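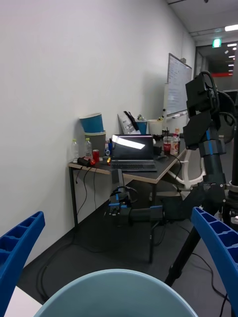

Wrist view over the rim of the light blue container, desk side of the room.

Saturday, open day. Notebook entry continued from the setup page.

Powered up at the usual order: controllers, arms, cameras, logging machine. The logging machine came up with the wrong clock again and had to be synced by hand before the first group. Ticket 2033 is still open for this. I added today's boot log to it and raised the priority.

Program for the day was the same short demonstration repeated for each visiting group: small objects off the table into the light blue or the pink container, one arm working at a time, the other parked open. Haverford had asked for a two-arm handover as well. We dropped that at the Friday check because the handover pose brings both wrists too close to the far edge of the table, and I did not want to tune it with visitors in the room.

Thomas De Luca did the talking. I ran the arms and kept the log. Jolska sent people in the first group, Skerkavberg in the third. The rest were walk-ins and students.

Settings used all day:
Ralis planner, build from February, no local patches
Table zone limited to 650 mm from the right arm base
Speed override at the visitor setting, not changed between groups
Gripper force at the default for cans
Retry on failed grasp: one, then park and wait for operator

The retry limit was a good choice. In rehearsal the planner would keep trying on a can that had rolled against a container, and each attempt pushed it a little farther. With one retry it stops while the can is still somewhere sensible and I can reset by hand. 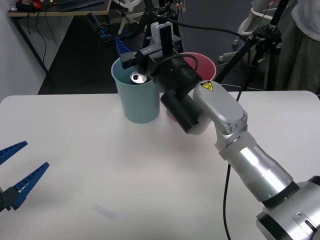

Manipulation Group - Workshop Notebook

Notes on the release into the container. The drop pose was taught with the containers standing free on the table, no fixture and no tape. Lateral tolerance is limited by the fingers, which are wider when open than the pose file assumes. If the wrist comes in square to the rim there is clearance on both sides. If it comes in rotated, one finger rides on the rim and the container tips. I added a small wrist rotation to the approach before the second group and saved it under a new pose name. The old pose is still in the file. Please do not delete it until I have compared the two with the logs.

Containers shift when touched, and the taught pose then no longer matches. I reset them by eye between groups. For a demonstration this is acceptable. For measurements it is not, and anyone using today's data for placement error should discard it or correct for container position from the side camera.

Log count at the end of the day: 88 attempts, including those I aborted. I have not separated successes from aborts yet. The abort flag is written by the operator panel and the grasp result by the gripper controller, and the two clocks disagree for everything before the manual sync. The offset should be constant, so it can be corrected afterward.

Questions from visitors, as far as I wrote them down:

Someone from Jolska asked about cycle time. I gave the time per attempt at visitor speed and said that it tells them very little about production speed. They wanted a number anyway. De Luca will send them the curve from the speed tests.

Skerkavberg asked whether the system picks the container or the operator does. The operator does, from the panel. They also asked about objects the system has not seen before. I let them choose from the box of spare items. Flat items did not go well. The fingers close on the table surface before they close on the object, the controller reads contact, and the lift starts with nothing in the grip. Known problem, same as last month.

Several people asked about cans in particular. A full can and an empty one look the same to the wrist camera and need different force.

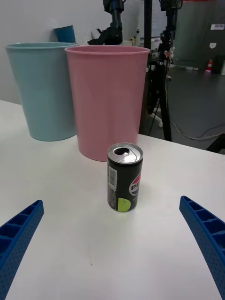
The default force is set for a full can, and an empty one dents at that value if the grasp is high. Lowering the grasp point helps, but then the fingertips get close to the table and the downward margin has to be reduced. I tried the lower grasp between the second and third groups with the arm at crawl speed. It held. I did not use it in front of visitors, and it needs a proper run with different can heights before it goes into the defaults.

Short cans are the better object for this table. A tall can released from the same height leans on the inside wall of the container, and the next object then lands on top of it.

Lighting: the ceiling lights give a strong highlight on can lids. The detector box moves toward the highlight when the can is near the middle of the table. The error is roughly constant for one can position but changes sign when the can is moved to the other side. Turning off one row of lights would fix it, but we need the light for visitors. Note for the next open day: test exposure with all lights on, the day before.

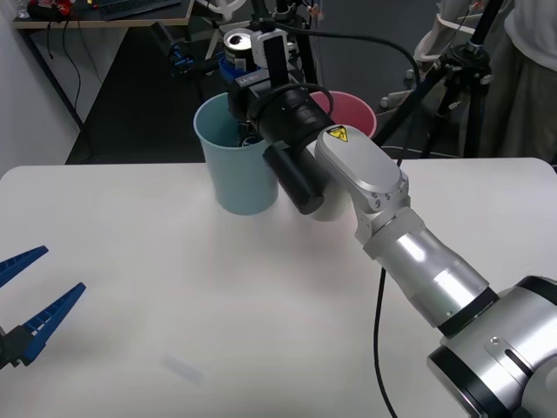
Side camera placement needs to be decided before we reuse this layout. I kept the position from the January tests, and it is good for checking height over the table but poor for checking the release. With the right arm down in the light blue container, its own end assembly sits in front of the pink one, and only part of the pink one can be used for tracking its position. The parked gripper on the left stays clear of the working area, so it can remain where it is. The thin cable across the right part of the table is a second problem for the tracker, which picks it up as an edge. Either mask that strip or route the cable differently. I would mask it first, since rerouting means taking the strain relief apart.

Shutdown was normal. Both arms to park, brakes checked, panel locked. Logs copied to the group drive and not yet to the archive. The wrist camera files are large and the copy was still running when I left, so check the file sizes before clearing the local disk.

Open items:
Clock sync on logging machine (ticket 2033)
Compare old and new drop pose from logs
Low grasp point on cans, full series at normal speed
Mask for side camera
Flat objects: contact threshold, ask Ralis support whether it can be set per object
De Luca to send speed curve to Jolska
Return the borrowed panel cable to Haverford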